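Two Grippers and a Small Kitchen: A Talk with Barnabás Oláh

Barnabás Oláh has compared grippers at Kirnurance for 2 years. When I asked him which one is the best, he smiled and said that this is the wrong first question. "First you tell me what you want to pick up," he said. "Then maybe I have an answer." 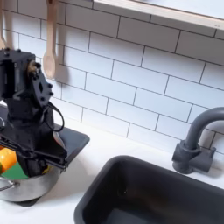

His present comparison is between the Pliltusus, a parallel gripper with long flat fingers, and an older model that the team calls Erdős. Each of them gets 200 attempts with the same objects and the same controller settings. Reaching into a pot is the part Oláh cares about most. "With long fingers you can come over the steel rim and still have the wrist high above it," he explained. "With short fingers the wrist must go down also, and then you think about the rim all the time." The cable is his other worry, and he would like it to be shorter.

His colleague Callum Baird writes the control software. He prefers simple blocks for the first trials, as their sides are flat and a bad grasp is easy to recognize. "If a block turns in the fingers, I see it at once in the log," Baird told me. The log had 1,313 entries when we spoke, from all the trials together.

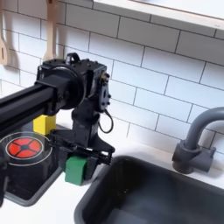
SUKDALE, September

In the second part of our talk we came to the cameras. Oláh has tried a view from the side and a view from the front, and he does not want to give up either of them – each one loses the fingers behind the arm at some moment.
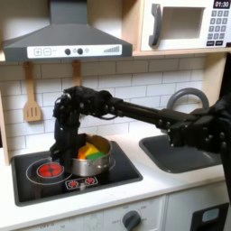

Baird would accept one camera if the calibration could stay stable for a full week. So far it has needed correction after 7 hours of work. "We discuss this every morning," Oláh said. "He wants less data, I want fewer surprises."

The results for Erdős are still being checked, and Oláh did not want to give me the numbers before Baird has read them. He plans to repeat the pot trials with softer finger pads next.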